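Plusetti 進捗メモ(3月分+4月前半)
2021年4月18日
宛先:Nanna Ásgeirsdóttir 様

取り急ぎ。日曜にすみません、週明けの打ち合わせ前に目を通してもらえれば。

■全体
予定よりやや遅れ。処方は固まりました、容器がまだ。予算は枠内。

■処方(クリームチーク)
3月の試作で9番に決定。8番までは伸ばすと粉っぽさが残る、という声が多く、オイルの配合を見直しました。9番は指でもスポンジでもムラになりにくい。頬の高い位置に置いてぼかすだけ、という当初のコンセプトにようやく近づいた感じです。
香料はなしで確定。前回の報告で「微香」と書いたのは私の消し忘れです、失礼しました。
色は2色のまま。コーラル寄りと、くすみローズ。3色目のベージュは見送り。肌なじみは良いのに塗っても気づかれない、という感想ばかりで、売り場で説明しきれないと判断。復活させるなら秋以降。

■モニター
100名に配布、回収は継続中。途中経過だけ。
・発色:おおむね好評。ローズの方が評価高い
・持ち:マスクの下でよれる、という意見が目立つ。フェイスパウダーを重ねた人からは出ていない。使い方カードに一文いれます
・べたつき:乾燥肌の人は気にせず、脂性肌の人は気にする。予想どおり
・容器:ふたが固い。かなり言われました
肌トラブルの申告は今のところなし。あった場合はその日のうちに連絡します。

自由記入欄がおもしろくて、リップに使っている人が結構います。目元に使った人も。どちらも想定外の使い方なので、カードの文言はBaldursdóttirの薬事担当に確認中。唇はともかく目元は書かない方向で。

■容器・外装
ここが遅れの原因。Borskaのコンパクト、ふたの噛み合わせがきつすぎて、爪の長い人はまず開けられない。金型の微調整を依頼済み、返事待ち。催促は先週2回。
代替案としてStinusの既製コンパクトも取り寄せました。開けやすい。ただ鏡が小さく、チークを直すには正直つらい。今の段階で切り替えるつもりはなく、Borskaが間に合わない時の保険と考えてます。
外箱はマット紙で進行。箔押しはやめました、見積もりが合わず。ロゴは黒一色刷り。安っぽくはならないと思いますが、校正刷りが出たら現物を送ります。
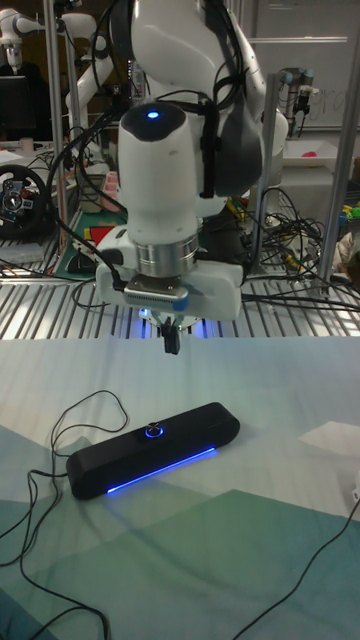
初回ロットは2,000個で変更なし。内訳はローズを多めにしたい。モニターの結果がこのままならコーラルと半々にする理由がないです。比率は回収が締まってから相談させてください。
充填の枠はBaldursdóttirに仮押さえしてもらっていますが、容器が決まらないと本予約にできず。ここが動くと発売日も動きます。

■費用
試作費は処方のやり直しで膨らみ、箔押しをやめた分で吸収。追加のお願いは今回なし。Borskaの調整費だけ未確定で、見積もりが来しだい転送しまます。

■決めてほしいこと
1. 容器の最終期限。いつまでBorskaを待つか
2. 使い方カードに「リップにも」を入れるかどうか(薬事の回答次第ですが、方針だけ先に)
3. ブラシを付属にする案、まだ生きてますか。生きているなら外箱の寸法が変わるので早めに

■次にやること
モニター回収の締め、集計表の作成。安定性試験の中間確認、高温側だけ先に結果が出ます。色名の候補出し。ローズの仮称が社内で定着しすぎていて、このままだとそのまま商品名になりそう。嫌なら早めに止めてください。
店頭用テスターの必要数は営業に聞いてますが返事なし。来週もう一度つつきます。

集計の生データは共有フォルダの「モニター_途中」に入れてあります。列の並びがまだぐちゃぐちゃなので、見るなら2枚目のシートだけで。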